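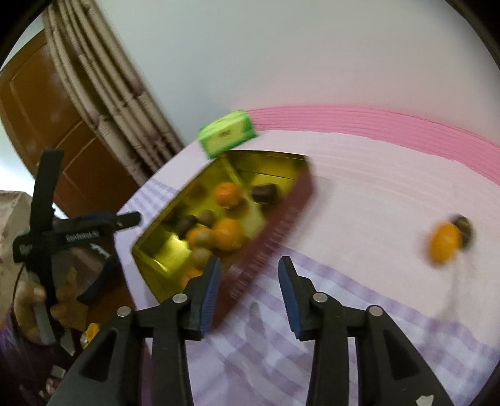
Lumturie Lazarević
11/4/21

Thread on the long gold tin, which has been promoted to fruit bowl in this household and is letting the power go to its head.

It came with something nice in it. The something nice was gone by the next morning and I will not be taking questions. The tin stayed, because you can't throw out a tin that's gold on the inside. My mother would feel it from another city.

First it held pens. Then it held dead pens. In August I put it on top of the fridge, where things in our apartment go to think about what they've done.

Then I bought a bag of little oranges at Tasden for the price of a car wash, and the real fruit bowl was full of keys. So was the second fruit bowl. We own a lot of bowls and no place to put fruit.

Results so far: excellent. Small oranges sit in a long tin like people on a bus. They roll when you move it, but there's a divider near one end, so at least they have something to hit.

The gold also makes everything look more expensive than it was. One orange in a plastic bag is groceries. One orange in a gold tin is a gift from an ambassador.

The problem is that a container on a table is an invitation. I put in fruit. Other round brown things have since moved in, and I have decided to be a gracious host about it.

My husband's position is that anything small and roundish is "tin food." He holds this position firmly and has not put a single thing in the pantry since.

To the cousin who asked whether you should wash a tin before putting fruit in it: yes, obviously, I did, with soap, and then dried it with a towel and left it open overnight so it wouldn't rust in the corners. I'm not an animal.

To the other cousin, who said citrus keeps better in the fridge: also yes. But then I'd forget it exists and meet it again in spring. On the table they last until somebody walks past — so, 10 minutes.

House rules as of today. Peels do not go back in the tin. Pits do not go back in the tin. If you take the last orange you have to say so out loud, in the kitchen, in front of a witness.

Mrs. Vukčević from downstairs came up for coffee, looked at the tin for a while, and said she has 5 just like it, full of buttons. I have never felt so outclassed.

She took two oranges for the stairs. It's one flight.

Update: someone has put a pen in it.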